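Search this site

Recipes Toys Cleaning Go

How I Sort and Clean a Big Pile of Play Food

My kids have way too much pretend food. I counted once and got to 46 pieces before I gave up (and that was before the Wuvden grocery set my aunt mailed us in March!). Every few months it all needs a good wash and a sort, so this is my routine.

Start by clearing a table and setting everything out in a row. Don't just dump the bin or you'll be chasing peas all over the floor. I put the containers out first, cups and boxes, so every little piece has somewhere to go.
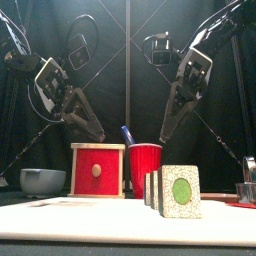 Red box, red cup with a blue pen in it.

Now split things by material. Plastic can go in a bowl of warm water with a squirt of dish soap, and I let it sit while I drink my coffee. Wood should never soak! I wipe it with a barely damp cloth, dry it right away with a towel, and leave it out overnight before it goes back in a box.

The cut-apart veggies take the longest. Crumbs and old Play-Doh love to hide in the grooves, so go around each one with a dry toothbrush, then the cloth. If yours come apart, do the flat ends too.
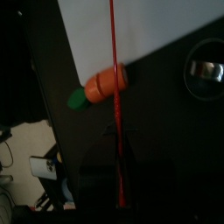
Morena Melis wrote to me that she skips the toothbrush and runs a wooden toothpick around the grooves of her Drornum veggies, then rubs in a tiny bit of mineral oil if the wood looks dull. I tried it on our eggplant and it looks so much better!

Last step, put the sets back together before you put them away. Future you will be thrilled.

2 comments

Does this work on the felt sandwich stuff?

Vinegar in the water gets the sticky off ours, just rinse well.

Contact | Copyright | Back to top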